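Suture Bench – Pre-Session Safety Checklist with Comments
Jevanance Skills Lab, Room 12
Checked by: Obadia Kinyua
Reviewed by: Mwanahawa Kariuki
Session: Tuesday, afternoon

1. Work surface and drape
Drape flat at the front edge, clips closed. PASS
Comment: One clip at the rear has a weak spring. Usable today. Replace before the next session.

2. Tissue
Lot label matches log. Storage temperature recorded on arrival. PASS
Comment: Log sheet was filled in pencil. Use ink.

3. Suture material
Packs sealed and in date. Opened packs discarded after the previous session. FAIL – corrected
Comment: 3 opened packs found in the drawer with the sealed stock. Removed and entered as waste. Thread for practice work stays black so that knots and tails can be checked against the tissue.

4. Stitched areas
Knots to be inspected before further work is placed next to them. Look for tearing at the entry points, slack between stitches and tails left too long. Record each fault on the bench card, not on the drape.
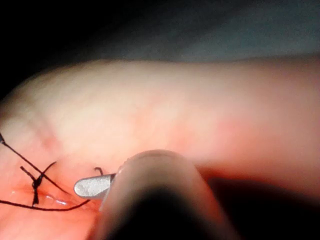 Grip the thread by the tail when a knot has to be lifted for inspection. Do not pull on the tissue to bring a stitch into view. If a stitch has cut through, leave it in place and mark the card; the instructor decides whether the area is used again.

5. Lighting
Bench reading 3000 lux at the work area. PASS
Comment: Left lamp arm drifts down slowly. Tighten the joint.

6. Sharps
Container in reach of the seated position, below the fill line. PASS
Comment: Needle count sheet was missing from the clipboard. New sheet added.

7. Cleaning supplies
Velex wipes, gloves in all sizes, tissue waste bags. PARTIAL
Comment: No small gloves. Mussa order placed, delivery not confirmed.

Open items: rear drape clip, left lamp arm, small gloves. Kariuki to recheck before the bench is released.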